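Kinddale Grip and Carry Log

README for the training log tables, version 2

Overview

The Kinddale log is a set of plain text tables recording grip, carry and hang sessions at a small strength gym. It covers 623 sessions by members who agreed to have their numbers shared. The gym had been keeping these figures on paper for its own programming, and this release is the typed-up version with names removed.

The tables are meant for coaches, students and anyone who wants to look at how grip endurance changes with ordinary training. They were not collected as a controlled study and should not be read as one.

What is in the folder

sessions.csv -- one row per training session
efforts.csv -- one row per timed or measured effort within a session
members.csv -- one row per member, with age band and training background
tests.csv -- results from the benchmark tests
notes.txt -- coach comments, lightly edited for spelling

The files share two keys, session_id and member_id. Everything is UTF-8 with comma separators. Empty cells mean the value was not written down. A zero is a real zero, for example a hang where the member came off the bar straight away.

How sessions were run

Most sessions followed the same order: warm-up, one main grip piece, one carry, then whatever the class was doing that day. The main grip piece was a dead hang, a towel hang, a plate pinch or a thick-bar hold. Carries were done with handles, sandbags or a single kettlebell on one side.

Coaches wrote the time when the member let go or put the weight down. If someone shifted their feet or re-gripped during a carry, the clock kept going. If the weight touched the floor, the effort ended. Hangs were done with straight arms and no swinging, and chalk was allowed throughout.
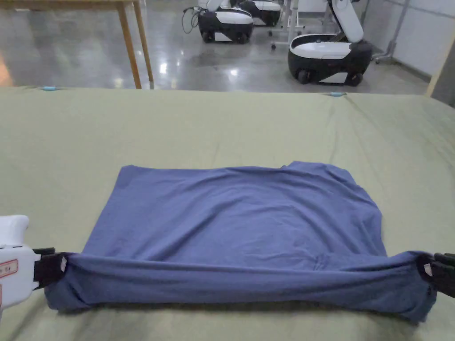
Rest between efforts was not fixed. The rest_s column holds what the coach wrote, and in the early sheets this is often rounded to the nearest half minute. If your analysis depends on rest times, drop everything with rest_quality set to "low".

Main columns in efforts.csv

effort_type: hang, towel_hang, pinch, thick_bar, carry_two, carry_one or sandbag
load_kg: total external load, both hands together
time_s: seconds to release or set-down
distance_m: carries only
side: left, right or both
rest_s: rest before this effort
rest_quality: high or low
stopped_by: grip, breathing, back, skin, coach or other

The stopped_by column is the one we get asked about most. It is the member's own answer, given straight after the effort. Newer members tend to say "grip" for nearly everything. Treat it as an opinion.

Benchmark tests

Two tests were repeated over the period. The Pelletier hang is a bodyweight dead hang, one attempt, best time counted. The Ondoton carry is a loaded walk of 500 metres with as many set-downs as needed, scored by total time, with set-downs in a separate column. Both names are used only in our gym, so don't expect to find them elsewhere.

The carry load was set by each member with a coach and kept the same from test to test where possible. When it changed, load_changed is marked "yes". Please don't compare those pairs directly.

Changes in version 2

Carry distances on the sheets from April were entered in feet by mistake and have been converted.
Duplicate sessions from the changeover between notebooks have been removed.
The sandbag loads have been corrected after we reweighed the bags. The old values are in load_kg_v1.
The column called "feel" has been dropped. Each coach used it differently and it could not be cleaned up.

Known problems

Members who stuck with training are over-represented. People who stopped coming have short records, and we did not follow them up.

Bar thickness differs between stations. The thick_bar efforts used two different bars, and for around 5 sessions we don't know which. These have bar_id left blank.

Bodyweight was recorded only when a member offered it, so scaling hang times by bodyweight will lose a lot of rows.

Times were taken by hand. Differences of a second or so between attempts mean very little.

Privacy

Member numbers were assigned at random and don't match anything in the gym's own records. Ages are in ten-year bands. Injuries mentioned in coach comments have been taken out unless the member asked for them to stay in. Please don't try to work out who anyone is.

Use and credit

You may use and share the tables for teaching, research or your own coaching, provided you credit the Kinddale log and say which version you used. The typing and checking was done by Colleen Thibodeau, using the Vultden entry template. Corrections are welcome -- please give the session_id and the column name when reporting one.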